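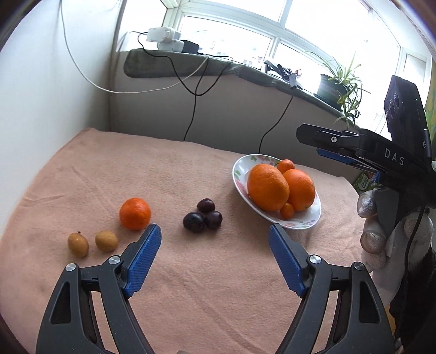

Asmaa Badawi wants to know why the club has put a whole term into picking up fruit when the Pallero kids are building robots that climb a rope. She asked it at the open evening, and she asked it loudly, and a few parents nodded.

It's a fair question and I've been chewing on it. My short answer is that I'm not sure the fruit is a better use of the term. My longer answer is below.

Home | News | Clubs | Calendar | Contact

The Solís project, for those who missed the fall meeting, is our entry for the May showcase. The students work hand-held grippers through a task over and over, the recordings go into a model, and the model is then supposed to run an arm without anybody's hand on it. The task this year is sorting fruit onto a plate. Oranges, a mandarin, some small dark round ones, a few the size of a thumb joint. Soft things and slippery things, in other words, and all different sizes.

As of 1/21/25 the students have logged 2275 attempts. After throwing out the ones where the fruit rolled off, or the operator sneezed, or the file came out empty, we are left with 1577. I would like everybody to look at those two numbers before they get excited. A good part of the lost ones came from one bad afternoon with a loose cable, but not all of them, and the log sheets from the first weeks are too thin to say what went wrong with the rest.

Then there is the claim going around that the system "already works." What it did was put a large orange on a plate, in the same room, with the same cloth on the table, at the same time of day. Move the plate a hand's width and it gets confused. It has never been tried in the evening, when there is no daylight from the windows. The dark fruits it mostly pushes around. I watched it do this for quite a while and I would not call it sorting.

The vendor's brochure for Rodus, the training software we use, promises good results from 300 recordings. We are well past that. Maybe our recordings are sloppy, maybe the brochure is generous -- I lean toward the brochure, but I'd want to see a proper test before I said so at the showcase.

What I will say for the project is that the students have gotten picky. They argue over whether a grasp was clean. Two of them rewrote the log sheet without being asked, and the new one has a column for "why it failed," which the Nirum kit never came with. That column is the most useful thing we own right now.

The budget stands at $431 until spring. Please don't spend it on a second arm. New finger pads and a lamp would do more good, and the lamp would settle the evening question. Asmaa's rope-climber idea is on the list for the next planning meeting, and she has agreed to bring drawings.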